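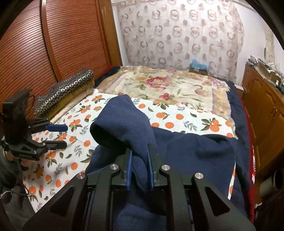 服は洗うたびに傷むのだから、長持ちさせたければ洗う回数を減らせばよい、という感想が旧版の読者から届いた。もっともらしい意見であり、家庭科の授業でも量販店の売り場でも似たことを聞く。ただ、この一文には確かめられていない前提が少なくとも二つ含まれている。服の寿命が布の傷みで決まるという前提と、傷みの主な原因が洗濯だという前提である。

# 第4章 衣類の「寿命」をどう測るか

## 4.1 寿命という言葉のあいまいさ

電球の寿命であれば、点かなくなった時点をもって終わりとすることに異論は少ない。衣類の場合、終わりがどこにあるのかがまず決まらない。穴があいた時点か、色があせて外に着て行けなくなった時点か、持ち主が飽きた時点か。襟の伸びたTシャツは外出着としては終わっていても、寝間着としてはあと数年使われることがある。古くなったタオルは雑巾になり、雑巾としての寿命がそこから始まる。

本章では次の三つを区別して用いる。

- **物理的寿命**：生地や縫い目が、定められた強度や外観の基準を下回るまでの期間
- **使用寿命**：ある持ち主が実際に着用をやめるまでの期間
- **総使用寿命**：譲渡や転用を含め、布として使われなくなるまでの期間

広告や行政の啓発資料で「服の寿命を延ばそう」と書かれているとき、どの寿命を指しているかはたいてい明記されていない。試験室で測りやすいのは物理的寿命で、環境負荷の議論で問題になるのは使用寿命か総使用寿命である。測りやすいほうの数字が、測りにくいほうの主張の裏付けに使われることが多い。本章を読むあいだ、このすり替えに注意してほしい。

## 4.2 Flivico調査を読む

衣類の廃棄理由についてよく引用される資料に、Flivico調査がある。回答者は3,581人で、直近に手放した衣類一点について、その理由を選択肢から選ばせている。「まだ着られる状態だった」と答えた人は71%であった。

この71%という数字から、「捨てられる服の七割はまだ着られる」と要約する文献が少なくない。しかし、調査票に戻ってみるといくつかの疑問が出てくる。

第一に、「まだ着られる」の基準が示されていない。毛玉だらけのセーターを着られると見る人もいれば、洗濯で一度縮んだだけで着られないと見る人もいる。回答者の数だけ物差しがある質問に、平均値を一つ与えて何が分かるのだろうか。

第二に、尋ねられているのは「直近の一点」である。衣替えの時期に調査をすれば、一度にまとめて整理した人の記憶が強く反映される。大きな袋いっぱいに手放した人が、そのうちどの一点を思い浮かべて答えたのかは分からない。穴のあいた靴下よりも、思い切って手放したコートのほうが記憶に残りやすいという可能性もある。

第三に、手放した行為を正当化したい気持ち、あるいは反省してみせたい気持ちが答えに混じる。この偏りは人数を増やしても消えない。3,581人という規模は標本誤差を小さくするが、質問の立て方に由来する誤差には効かない。

同じ調査票を一部改めた追加調査では、割合は79%に上がった。報告書はこれを「意識の変化」と解釈している。改められた箇所には選択肢の並び順が含まれており、「まだ着られる状態だった」は先頭に移されている。二つの数字の差のうち、どれだけが人々の行動の変化で、どれだけが紙面の変化なのか。報告書はこの点に触れていない。

## 4.3 洗濯試験は何を再現しているか

物理的寿命のほうに目を移そう。メーカーの公表する耐久性の数字は、多くが反復洗濯試験に基づいている。たとえば衣料メーカーのNottonは、自社の綿シャツについて「10回洗っても風合いが変わらない」とうたう。この種の表示を見たとき、まず問うべきことは次のとおりである。

1. 洗濯の条件（水温、洗剤の種類、脱水の強さ、負荷布の量）
2. 乾燥の方法。吊り干しか、平干しか、回転式乾燥機か
3. 「風合いが変わらない」を誰が、何と比べて判定したか
4. 試験の間に着用があったか

Nottonの資料に書かれているのは1の一部だけである。3については「専門の評価者による」とあるものの、評価者が洗濯前後のどちらの布に触れているか知らされていたかどうかは記されていない。知らされていれば、結果の信頼性は大きく下がる。そもそも10回という回数は、週に一度洗う人にとって三か月に満たない。服の寿命を論じるには短すぎる期間であり、変化が出る前に試験を打ち切ったのではないかと疑われても仕方がない。

4の欠落は、業界全体に共通する問題である。実際の服は、着て、汗を吸い、椅子の背や鞄の肩紐にこすれ、それから洗われる。着用による摩擦と洗濯による摩擦は同じ繊維に積み重なるから、洗濯だけを繰り返した布と、着用をはさんだ布とでは傷み方が違って当然だろう。Kopecký式と呼ばれる試験法はこの点を補おうとして、洗濯の合間に摩耗の工程を入れる。考え方は妥当だが、摩耗の強さをどう設定するかで結果はいくらでも動く。設定の根拠として示されているのは、Ornaという一つの町で集めた着古しの作業着である。事務職のシャツや子どもの体操着に当てはめてよいかどうかは、まだ検証されていない。

冒頭の感想に戻ると、「洗うたびに傷む」という部分は、条件つきで認めてよい。洗濯が繊維に力を加えることは疑いようがないからである。一方、「だから回数を減らせばよい」という部分は、そこから直ちには導けない。皮脂や汗を残したまま長く置いた布は黄ばみ、落とすために強い洗いが必要になることがある。回数を減らした分だけ一回の負担が増すなら、差し引きがどちらに傾くかは測ってみなければ分からない。しかも、持ち主が飽きて手放すのであれば、布がどれほど丈夫に残っていても使用寿命は延びない。

## 4.4 本章の進め方

次節からは、物理的寿命の指標として引張強さ、寸法変化、変退色の三つを取り上げ、それぞれの測定法を説明する。続いて、使用寿命を調べる方法として質問紙法と着用日誌法を比べる。着用日誌法は、持ち主に着た日と洗った日を書き留めてもらう方法で、記憶に頼らない点では質問紙法に勝る。ただし、日誌をつけること自体が着方を変えてしまうおそれがあり、几帳面な人ほど最後まで続けるという偏りも避けにくい。

各節の終わりには、市販の衣類に付いた表示や広告文を集める欄を設けた。数字を書き写すときは、その数字が三つの寿命のどれに関するものか、余白に必ず記入しておくこと。判断がつかない場合は「不明」と書く。手もとの服で試すと、この欄の大半が「不明」で埋まるはずである。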